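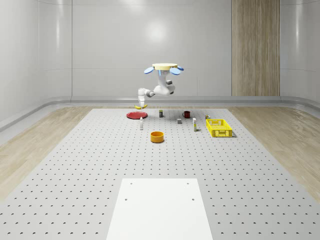

Minutes taken by Ludmila Gajdoš
Posted in: Zinarton Ethics Discussion Group, July meeting

Venue: Mbeki Room, upstairs. Start 7.10pm (door code had changed).
Chair: PW. Minutes: LG. Others: R, Hanneke, Tom B, Tom S, Oyelaran, J, two new people (Iris, and a man who left before I got his name, sorry).
Apologies: Del, Marguerite.

1. Last minutes

Agreed with one change. Under item 4, "R thinks forgiveness is owed" should read "R thinks forgiveness is never owed". R keen that this is corrected. Corrected.

2. Matters arising

Reading list now on Skondix. Tom S can't log in. Hanneke to send him the invite again, different email address this time.

Room booking for autumn: still waiting to hear.

3. Main discussion: vague promises

Paper by Oyelaran, 14 pages, circulated beforehand. Most had read it. Title: "I'll Help If I Can". Question is what you've bound yourself to when you promise something without saying how much of it. "I'll visit often." "I'll pay you back soon." "I'll do my best with the dog."

O introduced. Main claim: a vague promise commits you to whatever the other person could fairly have expected when they heard it. What you privately meant doesn't come into it. If you said "often" and meant twice a year, and any sensible aunt would have heard monthly, you owe monthly, or near it.

Tom B objected straight off. Says that makes the promiser hostage to the hearer. Some people hear everything as a huge commitment. O: that's why it says fairly. Tom B: then all the work is being done by "fairly" and we've been told nothing. Some nodding.

PW asked for a case. O gave the loan one from page 3. You lend a friend 900 pounds, friend says "I'll pay back most of it by Christmas". By Christmas friend has paid 500 and stops. Has the promise been kept?

Views:

J – yes. 500 is more than half, most means more than half, finished.

Hanneke – no. Nobody says "most" to a lender meaning just over half. If a shop told you most of your order had arrived and it was five plates out of nine you'd be cross.

R – wrong question. The friend owes the whole 900 anyway, promise is only about when. So the vague bit matters less than the paper makes out. O accepted this was a fair hit and said would change the example. Possibly to a gift.

Iris – asked if it matters whether friend could have paid more. If they scraped together 500 with real effort that feels kept, or nearly. If they stopped there on purpose, having looked up what "most" means, it feels like a cheat, though same sum. General agreement this was the best point of the evening and we spent a while on it.

PW put it as: can you break a promise by keeping it too exactly? Tom S said yes obviously, lawyers do it all day. J said no, that's being mean, and being mean is a separate fault. You can keep your word and still be a bad friend. J thinks philosophers are always trying to pack every fault into one and we should let there be several. LG (me) agreed with J, for the record as I never get minuted.

Then on to borderline cases. O's paper says where it really isn't clear if a promise covers something, you should lean towards the person you promised. Reason given is that they're the one relying on it, and you could have been clearer and weren't. Tom B: but often the hearer could have asked. If I say "I'll be round later" and it matters to you whether that's four or nine, ask me. Hanneke: people don't ask as it's rude to pin down a favour. So the vagueness is built in by manners, and both sides are sort of in on it.

R liked this. Suggested some promises are vague on purpose and both people want it that way. "We must have you over." Everyone knows. Would be odd to call it broken. O not sure these are promises at all. R: where's the line then? O: there isn't a sharp one. R: well there we are.

Longish silence, then tea.

4. After tea

Shorter as we'd overrun. Took the section on promises to children. O says vague promises to a child are held to a stricter standard, as children don't know the manners. "We'll see" is heard as yes. Tom S (has 3 of them) says it is heard as no by age six and he has evidence. Iris wondered if the wrong there is in the promise or in the child having been misled, and whether it'd be just as bad with no promise, e.g. just leaving the swimming things out by the door. PW said that's a whole other meeting. Agreed it is.

J asked whether you can release yourself from a vague promise by doing a clear part of it and saying "that's it, that's my lot". Like the friend with the 500 announcing it. No agreement. Tom B thinks anouncing helps. Hanneke thinks it makes it worse. Left there.

O thanked for paper. Will revise section two, drop or change the loan, and say more on "fairly". Happy to have comments written on the draft in Skondix up to end of the month.

5. Next meeting

Topic: two offers. R on whether gratitude can be owed to someone who helped you by accident. Tom B on whether it's wrong to enjoy gossip you don't pass on. Vote by hands, R's won. Tom B's to follow in September if he still wants to.

R to circulate something short. PW asked for under ten pages please. R made no promise, vague or otherwise.

6. AOB

Triltier has said we can use their back tables for the summer social, no charge if people buy food. Hanneke to ring and confirm. Bring partners if you like.

Tea money is in the tin. Milk was off, whoever is nearest the shop next time please bring a pint.

Iris asked if you have to have read the paper to come. No. It helps though.

Someone left a green umbrella, I've got it.

Closed 9.25pm.

Actions
O – revise paper, comments via Skondix
Hanneke – invite for Tom S, ring Triltier
R – short peice on gratitude, circulate a week ahead
PW – chase autumn room booking
LG – these minutes, umbrella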